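How do you organize a shared table that has to be homework spot, library and dinner table?

Asked in Home and Family > Organizing Small Spaces
31 people found this question useful

Hi everyone! I've been reading this board for ages and finally have a question of my own.

We moved into a smaller place in April (me, my husband and two kids, seven and ten) and we have exactly one table. I love this table. It's where the kids do homework, where I pay bills, where all the library books get dumped, and at 6 in the evening it has to turn into a place where four people can eat spaghetti. Right now the changeover takes forever. I pick up a pile, I put the pile on a chair, we eat, the pile goes back on the table. The next day there's a bigger pile.

What I have to work with: one low bookcase, 36 inches wide, against the wall behind the table. A windowsill that's too narrow for anything except pencils. No closet in that room. I don't want to drill because we rent.

What I've tried: a big basket for everything (permission slips went in and were never seen again), and a rolling cart from Dareo, which I really wanted to like, but with four chairs pulled out there's no place to roll it. My sister-in-law swears by those magazine holders where each kid gets a color. Do papers and books go in the same one? Do you store it on the table or off? And where do you keep plates if you want kids to set the table themselves? Ours are in an upper cabinet and my seven-year-old has to climb.

I would so love to hear how other people do this. Budget is small but not zero!

Edit: to answer the comments, the table is 6 feet long and it seats four comfortably, and no, we can't put a second one in the bedroom.

3 answers

Answer 1 (marked as best by the asker)
Posted by Bontu Kumsa

Oh, I love this question! We lived with one table for years and I got really into it, so forgive the length.

Start by splitting "paper" from "books" from "dinner." They feel like one pile because they land in one place, but they move at completely different speeds. Paper changes every day. Library books change every couple of weeks. Plates come out and go back on the same evening. If you put them all in one container, the slow stuff buries the fast stuff, and I'd bet that's what happened with your basket and the permission slips.

For paper, get an upright file organizer, the desktop kind with open slots. Mine is an Undus and I've had it so long the feet have worn off, but any brand with slots you can see through will do. One bright folder per kid, and I mean really bright, so you can call out "put it in the yellow one" from the stove and be understood. Then one folder for things a grown-up has to sign. That's all that goes in it. Leave the other slots empty! It feels wasteful and it's the best part of the system, because an empty slot is where the surprise thing goes (the field trip packet, the science fair board instructions) without you having to rearrange anything.
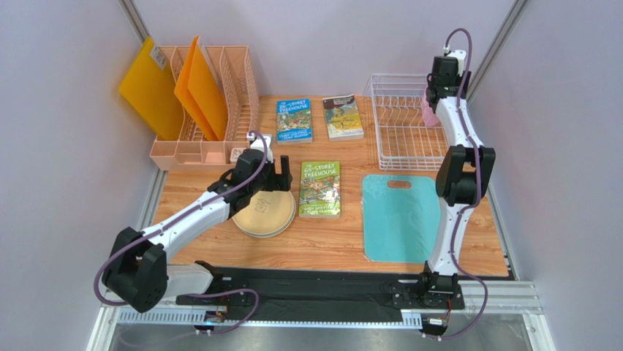 Books are the easy part once they stop competing with the paper. Ours live off the table, standing up, and the only ones allowed on it are the ones somebody is reading this week. For a long stretch in our house that meant the Treehouse series, and if you have a seven-year-old you may already know how that goes. Paperbacks like The 65-Storey Treehouse spread out fast when they're laid flat side by side, and with only three of them down, next to a stack of plates and an organizer holding a yellow folder and an orange one, the middle of a table is already spoken for. So stack them if they're staying, biggest on the bottom, or stand them up in the bookcase with the spines out. Spines out matters more than I expected. My kids wouldn't look for a book if they had to pull out three others to find it, they'd just get a new one, and then that one would be on the table too.

With 36 inches of bookcase you have a lot more room than you think. I'd do it like this:

Top of the bookcase, left end: the file organizer. It's behind the table, so it can be reached from a chair, and you never have to move it for dinner. If your kids really need it in front of them for homework, let it come to the back edge of the table and go home again after. One trip, one hand.

Top of the bookcase, right end: plates. Yes, plates! Keep the everyday ones in a single low stack where a seven-year-old can get them without climbing. We kept six there and left the rest in the cabinet. If the ones you have are heavy, a small stack of lightweight ones for weeknights is worth the money. Forks and napkins in a mug beside them.

Upper shelf: library books only. I put a strip of painter's tape on the edge so everybody knew which shelf it was. On return day you scoop the entire shelf into a tote and you're done — no hunting under beds.

Lower shelf: books you own, coloring stuff, the bill box.

Now the changeover. We do it in this order, and it takes less time than boiling the pasta. Folders in their slots. Books to the shelf, or in one stack at the end of the table if someone is mid-chapter and would cry. Wipe. Plates down. Kids can do every step of that, and mine liked having one each. My older one was Folders and my younger one was Plates, and they defended those jobs like titles.

A few little things I learned along the way:

Put labels near the top edge of the folder, on the side that sticks out. If the label is down low, the slot hides it and you're back to guessing.

If a folder leans, it needs company. Half-empty folders flop sideways in a wide slot and then the papers slide down and curl. Put a piece of cardboard inside, cut to size, and it'll stand up fine.

Empty the folders once a week. I do it with my coffee in the morning. Most of it gets recycled, the good drawings go in a box, and I feel like a genius for the rest of the day.

Don't buy all the matching stuff at once. Try it for two weeks with whatever you've got (cereal boxes cut on a slant make great slots) and see where people really put things down. Then buy for those places. I bought a gorgeous wall pocket from Thaweesak before I knew any better and it holds takeout menus to this day.

You're going to be amazed at how big that table is. Please come back and tell us how it goes!

Comments on this answer:

"The empty slot idea is so good. I always fill everything I own to the top and then wonder why it doesn't work."

"Plates on a bookcase? Don't they get dusty?"

Bontu Kumsa: Not if you use them every night! If you're away for a week give them a rinse. You can also turn the top one upside down.

"We did the cereal box thing and covered them in leftover wrapping paper. My daughter made hers and she's the only one in the family who files anything."

From the asker: Thank you thank you thank you. I moved the plates down tonight and my little one set the table before I even asked. Cereal boxes are next.

Answer 2

Use a tray. A big one with a rim. All the stuff goes on the tray, the tray goes on top of the bookcase when you eat. We got ours at Ultstead on clearance but a cookie sheet is the same thing. Been doing it for years with three kids.

Comments on this answer:

"This works until the tray gets full."

"Then you have too much stuff."

"Or three kids."

Answer 3

Former school librarian here, and I'd like to put in a good word for letting some of the books stay out! I agree with everything in the first answer about the paper. But kids reach for what they can see, and a cover does a much better job of that than a spine. In my library I had 133 picture books and early chapter books facing out on ledges and slanted racks, and they left the building over and over while the ones standing spine out behind them waited their turn.

You can do a tiny version of this at home. Keep two or three on display with the covers showing and trade them out when you notice they've stopped being picked up. A plate stand or a cookbook stand on the bookcase holds one beautifully. If you have a series with busy, colorful covers, put a different number up every so often and don't say anything about it. It's so much fun to watch a kid walk past, stop, and come back.

For shelving the rest, I'd group by kid at home and forget about author or title. The ten-year-old's books on one side, the seven-year-old's on the other, with something solid in between — a jar, a rock from the beach, whatever they choose. Let them arrange their own half. It will not be how you would do it and it will stay neat longer.

One caution about food. Library paperbacks and spaghetti sauce don't mix, and the replacement cost is usually the full price of the book. If someone is mid-chapter at dinner, the book can wait on the bookcase with a napkin in it for a bookmark. I have seen bacon used. Please don't use bacon.

Comments on this answer:

"The rock from the beach!! Doing this."

"Can you say more about the ledges? I rent too and can't put anything on the wall."

Reply: A small tabletop easel is easiest. Or lean the book against the wall at the back of the bookcase and put a row of something low in front so it doesn't slide. Colored pencils in a flat tin work well.

Related questions
Where do you keep permission slips so they get signed?
Lightweight plates for kids that don't look like baby plates
How many library books is too many at one time?
Rolling cart or shelf for a small dining area?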